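A tabletop you can live with

Tùng Mạc has been fitting out shared workrooms for Dallden since the firm moved to Prevthorpe. The tables are the part he gets asked about most.

"People want wood, and then they worry about wood," he says. "They see a pale top and think of coffee rings."

His own preference is for a light top with a strong grain. A plain white surface, he says, shows every crumb and pencil mark by noon.
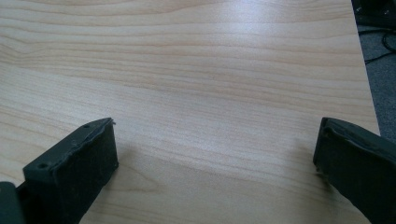 Pale wood grain against a dark gray carpet.

The grain should run the long way, in his view, and he doesn't mind if it wanders. "A few swirls are fine. I'd rather look at that all day than at perfect stripes."

He is less easy about shine. A glossy finish wipes down fast, but it throws light back at whoever is sitting there. Mạc tells clients to try a table in its final spot before they order more. At Forkside he moved one top 4 times before the people using it stopped complaining — and then they asked for blinds anyway.

"You sit down, you put your work in front of you, and you see if you squint," he says. "It takes two minutes."

Price comes up next. The quote for the Đàm rooms was $2,696 with the glossy tops and $1,715 with a plainer finish. The client picked the glossy ones. Mạc says he would have gone the other way, but he doesn't argue once someone has sat at both.
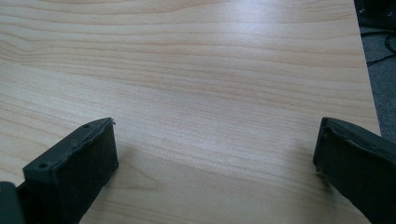 Cleaning and care

Mạc uses a damp cloth and a little dish soap, then a dry cloth, always along the grain. He keeps scouring pads out of the supply closet. "Someone will use them if they're there," he says.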